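Shoes by the door are my favourite thing to sort out, and I know how that sounds! But there's hardly another job in the house that takes so little time and makes such a difference every single morning. If your entry looks like a jumble sale by the end of the week, grab a cup of tea and a damp cloth and let's have a go at it.

## Start on a table, not on the floor

Bring everything up to table height before you do anything else. I used to crouch in the hall with a brush and give up after the second pair, and my knees still remember it. A table with decent light shows you the grit in the seams, the frayed lace, the heel that's gone on one side. Lay down newspaper if the shoes are muddy (or do the worst of it outside first, which is what I do from March onwards when the oval turns to soup).

Knock the soles together over the garden bed, pull out any insoles that lift easily, and open the laces or straps right up so the tongue can flop forward. They'll air so much faster that way.

## Little shoes on the rack, big shoes last

A small rack is a wonderful thing, but only if you load it in the right order. Kids' shoes go on first. They're light, they fit on the narrow shelves, and if they're already in their spot then you won't be tempted to shove a grown-up runner in sideways and squash them. Keep each pair side by side, toes facing out, so small people can see which is which and grab their own.

Bulky sneakers come after that, and if they don't fit, don't force them! A chunky sole wedged between two shelves will scrape the finish off the rack and leave a dark mark on the midsole that's a pain to shift. Let them live on the mat, or on the floor of the hall cupboard.
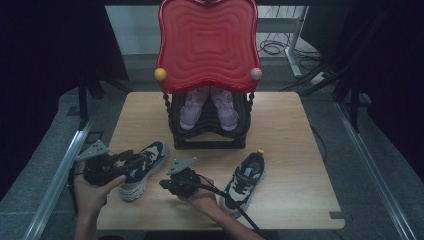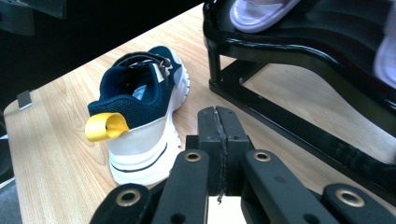
Now, pull tabs. I'm a huge fan of a pull tab at the heel, especially a bright one, and if your shoes didn't come with them you can sew on a loop of ribbon or cotton tape in a few minutes. Fold the tape double, tuck the raw ends inside the back of the collar and stitch through with a heavy needle and upholstery thread. It saves the heel from being trodden flat, it gives you something to hang the shoe by, and kids can get their own shoes on without calling for help from the other end of the house.

## Cleaning pale midsoles

White and cream midsoles look dreadful long before the rest of the shoe does, and they're the easiest part to fix:

- Wipe off loose dirt with a dry cloth first. Water turns dust into paste.
- Mix a spoonful of bicarb with a few drops of dish soap and enough warm water to make it spreadable.
- Scrub with an old toothbrush in small circles, keeping off knit or mesh uppers.
- Wipe clean with a damp cloth and dry with an old tea towel.

For mesh, go very gently. A soft nail brush, cool water, a tiny bit of wool wash, and dab. Hard scrubbing fluffs up the knit and then it grabs every bit of lint in the place. I stuff mine with paper and change the paper after 2 hours, then leave them overnight somewhere shady with a breeze. Never on the heater, please, the glue hates it.

Hook-and-loop straps want a going over too. Run a fine comb through the hook side and you'll be amazed at the fluff that comes out. They'll grip like new again, or near enough.

## Looking after the rack

I've had two racks over the years. The Arnik was plain and sturdy and went off to the laundry, where it holds gumboots. The Tanasarn one is prettier and has more corners to dust, and I love it anyway. On a shiny black finish, use a barely damp microfibre cloth and follow straight away with a dry one, otherwise you get streaks that colour the whole thing grey in the afternoon light. A dry paintbrush is brilliant for getting into grooves and turned posts.

Check the feet while you're there. If the rack sits on timber, stick felt pads underneath and look at them every so often, as grit gets trapped in the felt and scratches as badly as bare wood would. Give the rack a little wiggle as well, and snug up any screws by hand.

## A few odds and ends

Tea bags (unused and dry!) tucked into sneakers overnight are lovely for smells. Candle wax rubbed on lace ends stops them fraying for a while. And keep a basket nearby for single shoes, where they can wait for their mate to come out from under the couch.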